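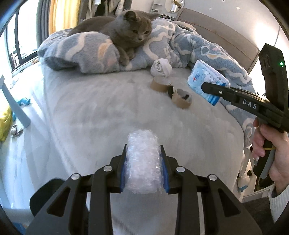 Cat has claimed the bed, how do you all do sheet day?

Posted in: Bedrooms & Laundry
January 16, 2023

marzipan_toast
OK bed people, I need your systems! We finally got the upholstered headboard (the beige one, I love it so much) and I've been on a kick to keep the whole bedroom nice. The trouble is that our bed is where everything lands. Tape cores, a balled-up sock, bubble wrap, tissues, you name it. And then the cat settles on the fleece blanket and the whole operation stops. She's gray, the blanket is blue-gray with white swirls, and she looks so comfy up there that I can't bring myself to move her. How do you clear and make a bed with a cat on it?

Park_n_Nap
Gorgeous cat!! Love those amber eyes. I work from the foot of the bed up. Clear the small stuff first, into one basket, no sorting. Sort it later on the floor. By the time I get to the pillows mine has usually gotten bored and left.

dovetail88
I'd do the opposite. Sort as you go or that basket sits in the hall for 30 days. Ask me how I know.

Park_n_Nap
Ha, fair, but my basket is small! It fills up and I have to deal with it.

quiltycorner
Slide the blanket, cat and all! Fleece glides great over a fitted sheet. I pull mine over to one side, do the other half, then pull it back. She rides along like it's a parade float. Also, keep the tape cores. I stand them in a drawer and roll a pair of socks into each one. Works so well for kids' socks.

dovetail88
Cardboard in a sock drawer? It's going to get soft and dusty. Get a divider.

quiltycorner
Mine have been in there 2 years and they're fine :) And free!

marzipan_toast
Oh I love the sock idea, I'm trying it tonight. The bubble wrap I roll up and save too (we ship a lot of small things). Does anyone have a good spot for it? I've been eyeing the Grukero under-bed box, the long one with the lid.

lintpatrol
I have 2 of the Grukero boxes and I'm so happy with them. Bubble wrap in one, spare blankets in the other. Measure under your bed first, mine only just clear the rail. And for fleece plus cat hair, give it a good shake outside before it goes in the wash, then low heat. Game changer at my house.

dovetail88
Low heat or no heat. I hang fleece up, every time. The dryer made mine all pilly.

lintpatrol
Never had that happen, but it could be the blanket. Mine's a cheap one.

marzipan_toast
Tried the blanket slide! Got one whole side tucked in and she only opened one eye. Off to measure under the bed.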